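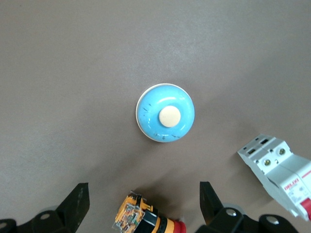
The open day on 15th August was the main activity of this reporting period, and with it we complete the second of the items agreed with Finorix in May. We received 146 visitors at the Clidville workshop, most of them from small assembly companies and from the technical school. The demonstration was a sorting task with common electrical parts. We selected parts which differ much in shape, for example a round blue push button, an emergency stop switch with a red cap and a white circuit breaker, so that visitors could understand why one way of gripping is not enough for all of them.

Home | Projects | Reports | Partners | Contact

Vinh Phan prepared the cell and presented it in the morning. Robel Wolde took the afternoon groups. Over the day the arm made 816 picks, and 677 of these were correct at the first attempt. The result is lower than what we have in our internal tests. According to the log, most of the failed picks were with the breakers, when they were lying at an angle and the fingers closed on the corner of the housing. Milagros Lorente is now changing the approach path for this part.

We had 2 stops during the day. Both were short, and the visitors could continue with the poster part while we restarted the program. Next time we would like to have a second screen, because people at the back could not follow well what the arm was doing.

Two companies, Trallano and Tuhumury, have asked for a separate visit with their own parts. Nabil Srour is in contact with them about the dates. The cost of the day stayed inside the budget line for dissemination, and the receipts are with Fiorella Bortolotti.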